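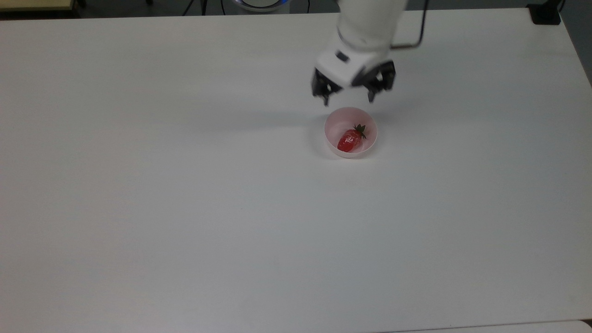 Last updated Dec 1, 2024

The case for small bowls
Ningsih Teoh

A single strawberry on a large white table needs a small bowl. Most kitchens have the reverse: deep serving bowls, bought as a set, with fruit piled to the rim.

Piling is a storage error. Strawberries bruise under their own weight, and the bottom layer spoils first, out of sight. In March I replaced our fruit bowl with two small round ones and put the rest of the fruit in the refrigerator, unwashed, in a single layer. The bowls hold what will be eaten in the next hour.

Color matters less than people claim, though a pale pink interior suits red fruit well enough. Leave the green tops on until serving. A cut berry loses juice to the bowl.

The usual objection is more dishes. I accept the extra washing. The large bowl now holds onions.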